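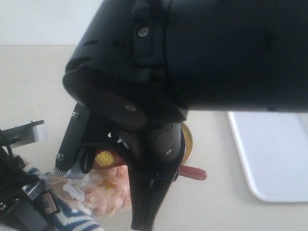 May, bench 3, Pledcombe job

Glitter is in the vise, the kettle, and my left ear. Before that it was in a jar. Note for next time: lid.

Where we are with the window pieces for Werham. The red one with the gold disc is the finish they want, Qiuyue and I agree, and Barnabás agrees as long as he doesn't have to do the next one. Gloss red under, disc on top, glitter face up to the light. It reads as gold from across the room, and up close it reads as glitter, which the client has been told in writing.

Fluff: pale pink, one heap out on the table. It takes up whatever it touches. Weighed a bag of it at 178 g this morning, then again after lunch at 101 g with no one admitting to anything. Second reading was with the bag off the scale at one corner, so I have crossed it out. Use the first.

Glue, such as it is:
Pallton clear, thin coat. Grabs the glitter fine but goes cloudy if you breathe on it, and I breathe.
Pallton clear, thick coat. Slid. Disc ended up 19 mm low on the test card and looked like a setting sun. Qiuyue liked it. Not the brief.
Double-sided tape. Boring, flat, works. Barnabás suggested this at the start and has been very quiet about it, loudly.

Going with tape for the discs. Glue only for the fluff, and only at the base, so the top stays soft. Pressed one tuft down all over to see what would happen and got felt.

Keep fluff and glitter at opposite ends of the table. Once gold gets into the pink it does not come out. Tried tweezers (slow), a lint roller (took the pink and left the gold), and blowing (see ear).

3:40 pm. Rang Major about the second batch of red. They can match it if we send a chip. I said we would send a chip. We don't have a chip, so somebody needs to paint one, and the good brush is in Barnabás's drawer under the receipts.

Still open:
Does the fluff shed when the box is shaken? Do three boxes, same packing, shake by hand, then look at the lining.
Gold edge on the discs scuffs against bare card. Tissue between them, or stand them on edge in a slotted tray. Qiuyue has a tray somewhere.
Ask Werham if pink is really the pink. The swatch they sent is closer to salmon under the bench lamp and closer to nothing at all by the window.

Swept up at five. Swept again at ten past. Left the vise for tomorrow, it looks festive.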